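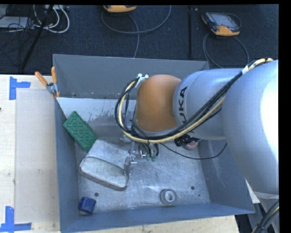 Pruvolia Bin Picking Cell -- Demonstration Unit

The Pruvolia cell is a tabletop bin picking station for small parts and mixed goods. It is sold to packing lines, repair depots and training shops that need to empty a bin of unsorted items without a person standing over it. The cell is set up for visitors at our Swanson building, and most of what you will ask about on a visit is on this page. The standard demonstration uses a gray metal bin and a deliberately awkward mix: a green plate with a raised pattern leaned up against one wall, a small dark blue block in a corner, a gray ring-shaped roll near the side. Items against the walls are the hard ones, and most of the questions we get are about those.

What you will see on a visit

A demonstration session has 2 parts and takes up a morning or an afternoon. In the first part we run our own set of items. The operator starts the cycle, the arm picks until it reports that it can't find a good grip on anything left, and then we go over the log on a screen. Misses are shown in the log along with the good picks. We don't edit the run.

In the second part we run your items. Please send them at least a week ahead so that we can check weight and surface. If they arrive with you on the day we will still try them, but we may have to leave out anything sharp, oily or heavier than the gripper is rated for.

Up to 4 people can attend a session. The space by the cell is small and everyone should be able to see into the bin.

The gripper

The demonstration cell is fitted with the Flukora gripper. It is narrow and reaches down past the rim at a steep angle, so the wrist stays clear of the walls on most picks. The tip can be changed by hand in a few minutes. We keep 3 tips at the cell and will swap them during a session if you want to compare how they do on the same part.

The Flukora works best on parts with at least one flat or gently curved face. It does poorly on loose cloth, netting and thin wire. Customers with those materials should talk to us before booking, as a different gripper may be the better choice.

The bin

You can use your own bin if it fits the table. Metal and plastic are both fine. Shiny floors used to cause trouble with finding the edges of parts, and the Grerkitz software release fixed most of that. Scratched and worn bins are no problem. We would sooner test on a used bin than a new one, and if you can bring one from your own floor, please do.

Bins should be open at the top and should not flex when leaned on. The bin has to be held in place during a run. A clamp on the rim is enough for light work, and a bolted plate is available for production.

Basic details

Longest side of bin: 710 mm
Bin type: open top, rigid walls
Gripper: Flukora, standard tip included
Software: Grerkitz, installed before delivery
Operator training: included with purchase, on site
Spare tips: sold separately

Price depends on the arm and the guarding you choose. A quote is usually sent within a week of the session -- sooner if you are buying the cell as shown and have no changes.

Safety during sessions

Visitors stay behind the floor line while the arm is powered. Closed shoes are required. Long hair should be tied back, and lanyards come off at the door. Photos and video are welcome during both parts of the session, but please ask before filming another customer's parts if they are on the bench.

Booking

Sessions are held every Tuesday, morning or afternoon. To book, write to Quyên Cù at the Swanson building with the number of people coming, a short list of the items you want picked, and the outside size of your bin if you plan to bring it. She will confirm the time and send directions for deliveries, which go to the rear entrance.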